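# The Computer of Waraporn

Anouk Dierckx had promised to empty the computer before the end of April, and now it was the last evening of the month. She put a towel on the table, laid the tower on its side and took the cover off.

The machine had belonged to Waraporn Jitpraphai, who taught her to read music when she was nine years old, and who later moved to a small flat where there was a piano but no place for a desk. "Take it," Waraporn said on the telephone. "Maybe there is something inside you can use. Maybe there is only dust."

Her neighbor Decha came up with two cups of tea and a screwdriver. He had once worked for a repair shop called Jaidee, and he still spoke about computers as a farmer speaks about cows.

"What do you want from her?" he asked.

"The songs," said Anouk. "She wrote a song for each of her pupils. She says that mine is there, but she doesn't remember how it goes."

"Then we want only the disk. The rest we can take out slowly, for pleasure."

He found the disk and put it on the windowsill, wrapped in a sock. It was a little joke of his, but he wrapped it very well. After this they did not hurry. He showed her how a small lever lifts the metal frame, and how the processor must come up straight, without force. She held it in her palm. It weighed less than a key. Then he let her open the latches of the memory by herself, one after the other, and each of them made a click which she felt more in her thumb than in her ear.

"You press too carefully," said Decha.

"She always told me this also. At the piano."

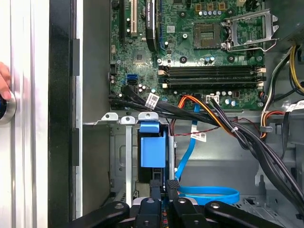 The cables were the part she liked best. She had expected everything to be gray in there, and she had not thought that somebody would choose such a bright blue for a thing that lives in the dark. There was orange also, and yellow, and a thin red wire twisted together with a black one like the thread on a present. She followed the blue one with her finger to its loose end.

"Can I leave these for tomorrow?" she asked.

"They will not run away."

He connected the disk to his own laptop, and they waited. There were 618 files in the folder, most of them letters to the music school. Near the end of the list she saw her name, spelled wrong, as Waraporn had spelled it in all the years — Anuk, without the o.

The song was short. Decha drank his tea and looked out of the window while it played. When it was over, Anouk took the telephone, dialed the number, and held the laptop close to it.

"Listen," she said. "It goes like this."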